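Automation Program Update: Demonstration Work Continues at the Umwood Facility

The Ponton Institute's automation program has completed the second phase of its work on teaching by demonstration. The phase began in March and was carried out at the Umwood facility by staff of the Manipulation Group, under the direction of Benjamín Medina. A total of 692 demonstrations were recorded and accepted during the phase. The purpose of this item is to inform members and partner organizations of the progress made and of the arrangements for the months ahead.

As reported in an earlier issue, the program does not write out the motions of each task in advance. A trained operator performs the task through the robot, by remote control, and the joint positions, gripper commands and camera images are stored together as a single demonstration. A control policy is then trained on the accepted demonstrations and evaluated on the same station.

The tasks chosen for the second phase are drawn from ordinary tidying and storage: opening and closing small drawers, placing items inside them, wiping a board, and moving light objects from one arm to the other. They were selected in consultation with Ojeda, the program's industrial partner, whose own interest lies in the sorting and packing of small consumer goods.

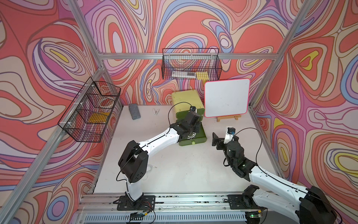 Drawer tasks accounted for the largest share of operator time. A drawer requires that the unit be kept from sliding while the front is pulled, and the operator must judge the force from the camera view and from the resistance of the leader arm, which is slight. In the first weeks many attempts were rejected at review for one of two faults. Either the unit had turned on the work surface before the drawer moved, or the gripper had closed above the knob and slipped off it. The operating instructions were revised accordingly. Operators are now asked to steady the unit with one arm before the other begins to pull, and to pause briefly after contact so that the moment of grasp can be found easily in the recording.

The revised instructions also address recovery. Under the earlier rules, any demonstration containing a missed grasp was discarded. The group now retains a missed grasp when the operator corrects it promptly and completes the task, and such recordings carry a separate label. Mr. Medina reports that policies trained with the labeled recoveries return to the object more readily after a failed first attempt. A fuller comparison will be given in the group's technical report.

Operators

Nine operators took part in the phase. Each completed the standard induction, consisting of a safety briefing, supervised practice with a single arm, supervised practice with both arms, and a short qualifying set reviewed by a senior member of the group. Operators work in pairs. One controls the arms while the other resets the work surface, starts and stops the recording, and enters notes. The two exchange places at regular intervals, and no operator controls the arms for an entire session.

Members have asked whether previous experience with robots is necessary. It is not required for induction. The group has found that patience with small corrections is of more use to a new operator than speed, and the review standards have been written with this in mind. Hurried demonstrations tend to contain abrupt changes of direction, and these are difficult for a policy to reproduce smoothly. Applicants should, however, be comfortable following a written procedure closely and should expect a certain amount of repetition.

Flexible objects

The later part of the phase was given to flexible objects, which were included at the request of Ojeda. A rigid item may be described well enough by its position and angle, but a cable may lie in any number of shapes and will change shape as soon as it is touched. The group therefore asks that the starting arrangement be varied from one demonstration to the next, both in the placing of the items and in the way each one is coiled or spread.
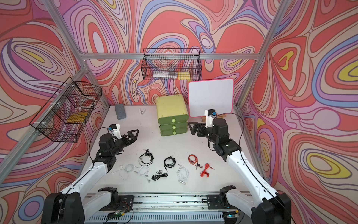

Grasp selection is the principal difficulty in this work. An operator looking at a cable will usually choose a point to lift without being able to say why that point was chosen, and two operators will often choose differently. Wired earphones have proved a demanding case: a loosely coiled black pair and another lying in a tangled heap call for different first movements, and a white pair stretched out loosely calls for another again, although all are to be handled under the same instruction. The group has decided not to prescribe a single grasp point. Operators are instead asked to state their intended grasp in the session notes before moving, so that reviewers may group the recordings by approach. Where an item cannot be lifted cleanly by one arm, the operator is free to use the second arm to hold or separate it.

The question of color was also discussed. A policy trained on a narrow range of items may come to depend on color as a guide to what should be done, and may perform poorly when an unfamiliar color is presented. The session plan accordingly calls for mixed colors and for regular changes in which item is handled first. Reviewers have been asked to report any session in which the order of handling has become habitual.

Review and storage of recordings

Every demonstration is reviewed by a person who did not take part in the session. Of 836 demonstrations submitted in the phase, 692 were accepted. The remainder were set aside, most commonly for an incomplete reset or for a lapse in one of the camera streams. Rejected recordings are kept apart from the training set and are available to the group for the study of operator error.

All recordings are held on the Venduneck archive, together with the session notes and the calibration files for the station. Partner organizations with a current agreement may request access in writing. Requests should identify the tasks of interest and the intended use, and should name one person who will be responsible for the files. Requests for the complete set will be considered once the final checks on labeling have been carried out.

Next phase

The third phase will extend the work to longer tasks in which several of the present ones are performed in sequence. An operator may, for example, be asked to open a drawer, place a coiled cable inside, and close the drawer again, all within a single recording. Longer recordings place a greater burden on operators and reviewers alike, and the session timetable at Umwood will be adjusted to allow for additional rest periods.

The group also intends to compare remote control with direct hand guiding, in which the operator moves the arm by holding it. Hand guiding gives the operator a clearer sense of contact, but the operator's hands may enter the camera view and the use of two arms at once is awkward. A small trial will be conducted on the drawer tasks before any wider change is proposed.

Members wishing to observe a session should apply through the program office. Observers are received by arrangement, are asked to remain behind the marked line while the arms are powered, and should allow time for the safety briefing, which begins promptly at 9 in the morning. Questions concerning operator induction or the revised instructions may be addressed to Mr. Medina at Umwood.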